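3.2 The waste bag task and what it asks of a gripper

Of all the chores in our comparison, changing the waste bag was the one we talked over longest before we let it in. The Plornanska two-finger gripper and the softer Vindum hand had both done well on cups, boxes and folded towels, and we rather expected the bag to be more of the same. It was a good deal harder, and we have come to be quite fond of it for that reason. A thin plastic bag has no fixed shape to plan around, and most of what a person does with one is done by feel.

We therefore began with people. Recordings from a head-level camera gave us a view close to the one our Dresto arm controller works from, and we went through them slowly, noting where each hand took hold and which parts of the bag were hidden at the time. Figure 4 shows a two-handed hold on the edge of the bag, with one hand at the near side and the other drawing the plastic outward.
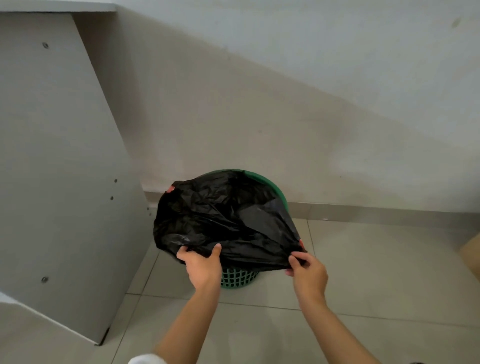

Figure 4. Both hands on the edge of a black bag over a green basket; the right hand pinches and stretches the plastic.

Two things in this hold matter for the grippers. The first is that the two hands are doing different jobs, so a pair of matching grippers running the same closing routine is perhaps not the natural choice. The second is that the bag covers most of the basket's mouth, and a controller that looks for the whole rim before it moves will be waiting a long while. We changed ours to accept whatever piece of rim it could find, and were much happier with it afterwards.

Closing the bag is another matter again. The neck has to be gathered and held while the drawstring is dealt with, and the string is a thin, flat strip that the Plornanska fingertips, with their 4 mm pads, tended to push flat against the plastic. The Vindum hand was kinder to the string but slower to let go of it. Over 100 attempts with each, we scored the gathering and the tying separately, so that a good grasp would still be counted when the knot went wrong.

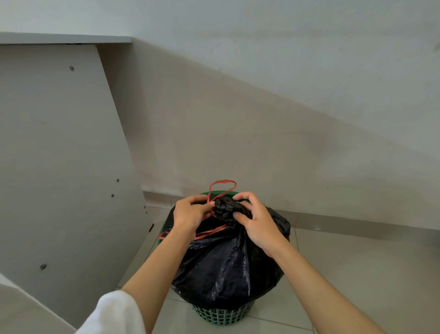

Figure 5. Closing the bag, with the left hand hooked through a loop of the red drawstring and the right hand gripping the gathered plastic.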